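Storing Magnetic Tape in a Residential Setting
Plarthorpe Audio Preservation Forum — Member Discussions

workau_archive
The association has received several inquiries regarding the storage of open-reel tape in private homes. Our general guidance is to keep reels upright, in their boxes, in an interior room with a stable temperature. Attics and garages should be avoided. Members are invited to comment before the guidance is revised in February.

n_yimer
I maintain 222 reels, most of them recorded in Lagos on a Fostex machine. Mine are kept in a wooden cabinet with the doors closed, and I have no complaints after five years.
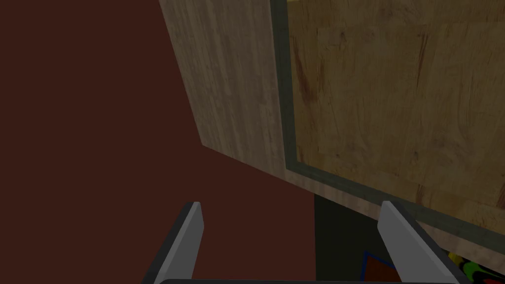 I would ask that the guidance address humidity more directly. Temperature receives too much attention in the current draft.

reelkeeper266
I must respectfully disagree with the use of wood. Some woods and finishes release acidic vapors, and a closed cabinet holds them in. Coated steel shelving remains the better choice.

n_yimer
That concern is fair for new furniture. An old cabinet that is aired regularly presents a smaller risk, in my view. Many members cannot place steel shelving in a living space.

workau_archive
Both positions will be noted. The revised text will recommend steel and permit wood with ventilation. On humidity, members should keep the room steady and keep its doors closed in damp weather — swings do more harm than a slightly high reading.

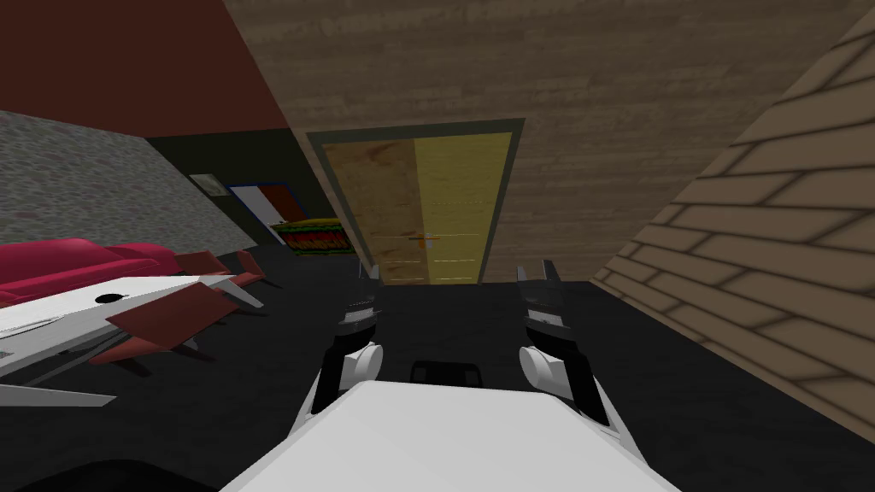
Reader Comments (3)

tapehiss2233: Will the revision cover cassettes as well?

workau_archive: Cassettes will be treated in a separate notice.

reelkeeper266: I maintain my objection to wood, ventilated or otherwise.

Shares: 5 | Comments: 3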